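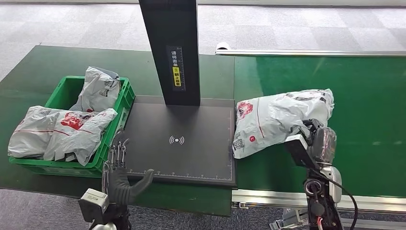
Telling goldenrod from horseweed before bloom

mpaucar
Location: Asmont
Posts: 1321

I have a patch along the back fence that came up thick this spring. Single stems, unbranched, narrow leaves all the way up. Knee high now. I left it alone thinking it was Canada goldenrod, but my neighbor says horseweed and wants it gone before it seeds. No buds yet. Is there a way to tell at this stage?
– Maritza Paucar

ditchlily4
Check the leaf veins. Canada goldenrod has 3 main veins running lengthwise, easiest to see on the underside. Horseweed shows one midvein and the side ones are faint. Also look at the leaf edge near the base. Horseweed has long stiff hairs there that stick out.

Rattanakul
Pull one. Horseweed has a short taproot and comes up clean. Goldenrod grows from rhizomes and you will feel it hold on to the plants next to it.

oldfield_tom
I wouldn't go by the veins. On young plants in shade I've had goldenrod where the side veins hardly showed. The root is the better test.

ditchlily4
They show fine if you hold the leaf up to the light. I've keyed out a lot of these from the Dralline road cuts and the veins haven't let me down.

oldfield_tom
Road cuts are full sun. She said along a fence.

mpaucar
It gets sun until noon. I pulled four from different spots. All of them had a single whitish root with small side roots, nothing running sideways. Hairs on the leaf edges too, like ditchlily4 said. I can't make out more than the midvein.

Rattanakul
Horseweed then. Pull it after rain and get the root. If you only mow it, it branches low and flowers anyway.

pimik_creek
Or leave some. It's native, and small wasps and flies use the flowers. Mine thinned out by the second year once the asters filled in.

oldfield_tom
In a meadow, sure. Next to a neighbor's vegetable beds I'd pull it. That seed blows a long way.

mpaucar
Pulling the fence side this evening and keeping a few by the shed. I'll cut those before they open.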